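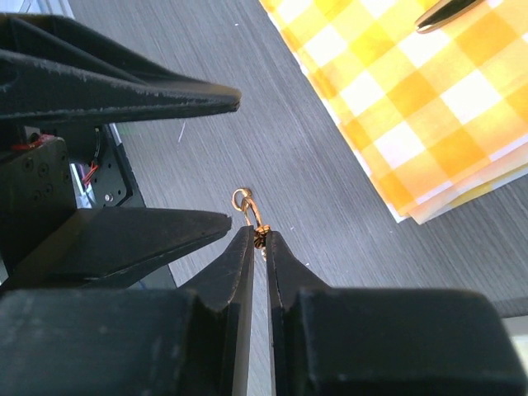 Wrist camera view, two-arm station, copper-colored jewelry piece held in one gripper.

Kultance small-parts handling set, student release

Contents

This is the README for the recordings made by the Kultance robotics club during the fall term. It covers what is in the folders, how the episodes were recorded, and which parts to leave out if you plan to train on them. The scoring sheets for the December club competition are kept separately and are not part of this release.

Summary

Episodes: 185
Held out for testing: 129 of these are for training, the rest are for testing
Longest episode: 900 frames
Arms: 2, both with black two-finger grippers
Task family: pick up, hold and hand over small objects on a tabletop
Last update: 2nd February

Task

Each episode starts with the arms apart and one small object on the table. The operator picks it up with one arm, brings it to where the other arm can reach, and either passes it over or sets it down again. The instruction text says which. Jewelry was added late in the term, after the club decided that blocks and bottle caps were too easy. Thin chains and links slide between the fingertips, and an open ring gives the second gripper very little to close on.

Some episodes have a folded cloth or a piece of cutlery on the table as well. These are never the target unless the instruction names them. If your model goes for the cloth when asked for the jewelry, count it as a failure.

Folder layout

episodes/ has one numbered folder per episode, with camera streams, joint positions and gripper opening
splits/ has train.txt and test.txt
notes/ has the operators' comments, one text file per session
tools/ has the Iturra playback script and the converter

Camera streams are stored separately for each wrist. Frames are saved in the order they arrived, and the timestamps are in the same folder. Use the timestamps to line up the two arms - the frame numbers drift apart in longer episodes.

Recording

All episodes were teleoperated by club members. New operators practiced with blocks before recording anything, and practice runs are not included. Between episodes the object was moved to a new spot and turned by hand. There was no fixed grid.

An episode was marked as a success only if the object was where the instruction said it should be at the end. A dropped object that was picked up again still counts. Look for "regrasp" in the notes if you want those separated.

Known problems

The fingertips cover most of a small object once it is gripped. Labels for object pose are therefore missing during many holds, and the loader returns an empty value there.

The near fingers are often slightly blurred in the wrist view. We did not sharpen or crop anything.

The early sessions used the Kidix naming scheme for joints and the later ones use Millero names. The converter handles both, but check the left wrist joint, where the sign is flipped in the older files.

Instruction text was typed by hand and has spelling mistakes. We left them in.

Use

Free for classwork and club projects. Please keep this file with any copy you pass on, and say which split you used when you report results. Do not tune on the test episodes.

Contact

Sverre Sjögren looks after the files and the converter. Send bug reports with the episode number and the line from the session notes.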